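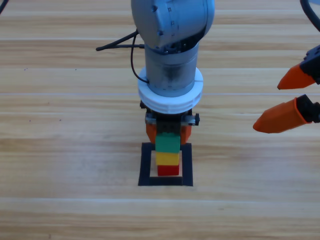

Session 4: Stacking, Towers and Staying Upright

Handout for the evening course Making and Playing, Tanasarn Centre
Tutor: Akinyi Simiyu

Welcome back! Tonight we get to the topic I look forward to every time I run this course: the small tower. Three bricks, green on yellow on red, standing inside a taped square on a table. It looks like nothing much, and you can get a whole evening out of it.

Why start with three?

One brick on another is a pair, and a pair hardly ever surprises you. Add a third and you have a middle. The middle brick has to sit well on the one below and also make a decent floor for the one above, so a small slip low down gets passed up to the top. Children notice this long before they can explain it. They go quiet and slow down for the last brick (watch their shoulders!) and that is a lovely thing to see.

A different colour for each level helps a great deal. You can say "the yellow one has crept over a bit" and everybody at the table knows which brick you mean. It also gives you an order to remember. Red, yellow, green from the bottom up is easy to say aloud, and reversing it makes a good second round.

The square

Mark your building area with thick black tape on a pale tabletop, so the line stands out well. Leave the inside bare. The rule is that the bottom brick goes down inside the line and the rest go straight up from it. Press the corners of the tape down firmly, or small fingers will have them up in no time.

Words to use tonight

Base – the brick that touches the table.
Course – one level of a tower or wall. Bricklayers use it too.
Flush – two faces level with each other, no lip you can feel with a fingertip.
Overhang – the part of a brick with nothing underneath it.
Centre of mass – the point where the weight of the whole thing balances. While it stays over the base, a loose stack stands.

Practical work, in pairs

1. Tape your square and place the red brick inside it.
2. Add yellow, then green. Crouch until your eyes are level with the table and look along each side.
3. Take it down and build it again with your other hand. Much harder than you expect!
4. Now one partner gives directions and the other builds with eyes shut. Swap over.
5. Try plain blocks that don't clip together, and shift the top one sideways a little at a time until it tips. Sketch the last position that held.

For next week

Bring your sketch from step 5 and a few lines on which words your partner needed most in step 4. Yupin Thongsuk will be joining us for bridges, so we'll push two tables together – please come with sleeves you can roll up.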